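工作坊笔记：把“了”从语法表里放出来
十月 | 记录：Kaede Furukawa
打印本页 | 用电子邮件发送

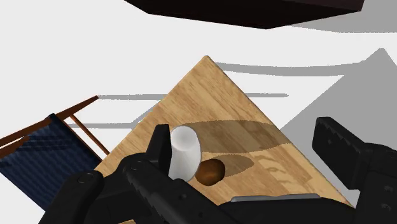

下午的教案讨论比预想的久，趁还记得，先把要紧的写下来。Lewis 上周把 Bamus 班（初中级，17 个人）的作文全部录进了 Nodis，一共 865 句带“了”的句子，包括学生写了我们觉得不该写的。今天第一次坐下来一句一句看，太过瘾了！我本来以为错误会集中在“过去的事一律加了”上，这类确实多，可是翻到后半部分，漏掉“了”的句子也冒出来一大片，而且漏得很有规律。

先说多用的。典型句子：

小时候我常常去了外婆家。
昨天我觉得了很累。
去年他是了我的同学。
我没有吃了早饭。

这几句看着都是“过去时等于了”，其实来路不太一样。“常常去了”是习惯性的动作，碰上频率副词就该拿掉；“觉得了”“是了”跟动词本身有关，表示状态、判断的动词后面一般不接这个“了”；“没有吃了”是否定的问题，“没”已经把那件事否定掉了，后面再来一个“了”就打架。以前我上课全放在一起讲，一句“不是过去时哦”就带过去了，学生点点头，下一篇作文照写。Lewis 提议分三次课处理，每次只碰一类，我非常赞成。否定那一类放最前面，规则干净，学生马上能用，有成就感。

（提醒自己：“三天没吃饭了”这种句子一定会有人问。句末的“了”管的是“到现在为止已经三天”，跟“没吃了饭”是两码事。先别主动讲，有人问再展开，板书留一个角给它。）

再说漏用的，我自己最兴奋的是这部分。漏得最多的是两个动作前后相接的句子：

我下课就给你打电话。
他吃饭就走。

第一句不能算错，口语里很自然。第二句就麻烦，学生想说的是“他吃了饭就走了”，讲昨天的一件事，结果读起来像是在说他的习惯或者打算。以前批改时我随手补上两个“了”就完事，今天才认真想：前一个“了”管的是“饭吃完以后”，后一个“了”管的是“走”这件事已经发生。那么“吃了饭就走”呢？可以是将来，“我吃了饭就走，你等等我”。三个句子摆在一起，差别一下子就出来了：

他吃了饭就走了。（昨天，事情都发生了）
我吃了饭就走。（还没吃，先说安排）
他每天吃了饭就走。（习惯，前一个“了”照样可以用）

第三句特别好！学生总以为“每天”后面绝对不能有“了”，而我们第一课刚教过“常常去了外婆家”不对。这两条放得太近会互相拆台，所以顺序很重要，中间至少隔一次课。Lewis 觉得可以干脆让学生自己发现矛盾，再让他们吵一架。我有点怕收不住，不过他带的班气氛好，可以让他先试，我去旁听。

数量的句子也要单列。“我学汉语学了一年”和“我学汉语学了一年了”，后者通常还在学。Galbraith 那本旧练习册把这两句当成同义句处理，我们用了好几年，也没改，惭愧。新讲义里我打算配时间线，一条在“一年”那里停住，一条画到“现在”再加个箭头。画得丑没关系，看得懂就行。

练习怎么出，讨论到最后也没完全定下来。填空题我不太想再用，学生看见横线就在“了”和“没有了”之间抛硬币。眼下想试的是改写小故事：给一段完全不带“了”的叙述，让他们把该加的加进去，同时准备说出理由。Flestamow 的故事卡里有一篇丢钥匙的，长短刚好，我下午删了几句，草稿如下：

早上我起床晚，没吃早饭就跑出门。到车站的时候，车已经走。我等二十分钟，上车以后才发现钥匙不见。我给室友打电话，他说：“别着急，我找到。”

我自己做了一遍，答案并不唯一。“起床晚了”和“起晚了”都想要；“车已经走了”“钥匙不见了”必须有；“等了二十分钟”没有争议；“给室友打了电话”和“打了个电话”都行，不加也不算错，因为后面紧接着说话的内容，读起来还在往下走。室友那句，“我找到了”必须加，不加的话别人还在等他往下说。“没吃早饭”那里是陷阱，看谁会去加，哈哈。还有“跑出门”，我倾向于写成“就跑出了门”或者“就跑出门了”，Lewis 说不加也完全通。争了一会儿，决定标成“可加可不加”，不扣分。

批改标准先这么写：必须加的漏了，画圈；不能加的加了，画叉；两可的地方不动笔，口头问一句“你为什么加”。我很想听他们的回答，作文里看不到的东西，说不定一问就出来。

还有一个发现，记在这里免得丢：7 位同学的作文里，“了”几乎只出现在句末，动词后面一次都没有。他们的句子错得不多，可是稍长一点就绕开，比如不写“买了三本书”，写“买书了，三本”。意思清楚，还挺可爱的！这不能算错误，算回避，Nodis 里现在没有这个标签。问了 Lewis，他说可以加一栏“绕开”，手动标。工作量不小，但我愿意标，这批材料太值得了。等积累到 1000 句，再看看绕开的人后来有没有开始用动词后面的“了”。

待办：
否定那一课的板书，我写。
三句“吃了饭就走”的对比卡，Lewis 做，字大一点，后排要看得见。
丢钥匙的故事找一位没教过汉语的母语者做一遍，看看“两可”的地方是不是真的两可。
“了”读 liǎo 的情况（吃不了、忘不了）这一轮不讲，讲义里连提都不要提。
练习册里“学了一年”那一页先用纸条贴住，新讲义出来再换。

打印本页 | 用电子邮件发送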